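This is the prompt-book archive for *The Girstead Lodger*, a two-act stage comedy, as it stood when the Umholm run closed and before anybody starts tidying it for the transfer. If you came looking for the script itself, it isn't in the repository. The script belongs to the playwright's agent, who has views.

## What you get

- `cues/` - lighting, sound and fly cues, one row per cue, 233 in all
- `notes/` - stage management notes from rehearsals and previews
- `reports/` - show reports, one text file per performance
- `props/` - the props list, plus a second props list that disagrees with it

Everything is plain text or CSV. The spreadsheets from the first week of rehearsal used merged cells and seven shades of orange, and have been flattened. The meaning of the orange went with them.

## Cue numbering

Cue numbers run from 1 to 226, and the seven left over are point cues (41.5, 88.2 and so on) added in previews. Please don't renumber them. The operator's muscle memory is built on 88.2 being the doorbell, and the doorbell gets the biggest laugh in Act One.

Columns in `cues/master.csv`:

| Column | Meaning |
|---|---|
| `cue` | cue number, stored as text |
| `dept` | LX, SND or FLY |
| `page` | page in the rehearsal draft |
| `trigger` | line, move or visual |
| `standby` | page of the standby call |
| `note` | anything else, often rude |

Open `cue` as a number and your spreadsheet will turn 41.50 and 41.5 into the same thing. They are the same thing, but the import script complains anyway.

Page numbers refer to the Erdem draft, named after the café where it was finished. The later Idier draft is 70 pages exactly, in a smaller font, and nothing lines up with it. 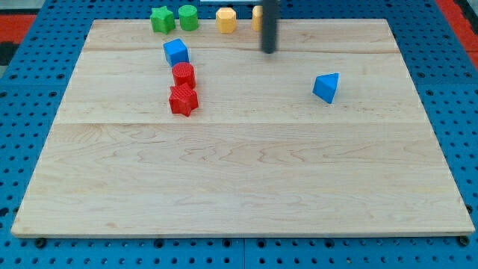 *Plastic shape blocks on a maple board.*

## Show reports

Reports were typed after the curtain came down, usually on a laptop balanced on the prompt desk, and the spelling reflects this. Running times are given act by act, without the interval. Sunday matinees run long. The house laughs later on a Sunday, and the actor playing the lodger waits for it every time.

Audience numbers have been removed at the producer's request. The Umholm studio seats some 200 people, so you can't hide much in there anyway.

## Known problems

- The report for the second preview is missing. There was a fire alarm and then there was a pub.
- `props/list_b.csv` has two teapots. `props/list_a.csv` has one teapot and a question mark.
- Standby calls for FLY cues in Act Two are copied from an older plot. Three of them come after the cue.
- "DSL" means downstage left in every file except `notes/week2.txt`, where it means the broadband.

## Using it

Run the checker before you send changes:

 python check_cues.py cues/master.csv

It looks for duplicate cue numbers, blank triggers and departments it has never heard of. It won't tell you whether the cue is any good - that's what tech week is for.

Names of cast and crew have been replaced with role titles throughout. If you find one that slipped through, open an issue that gives the file and line, and leave the name out of the issue.

## License and reuse

Free to use for teaching and for practice plotting. Not licensed for production, since a cue sheet without the play is mostly a list of times to turn the lights off. Changes for the transfer go on the `transfer` branch, which opens in August.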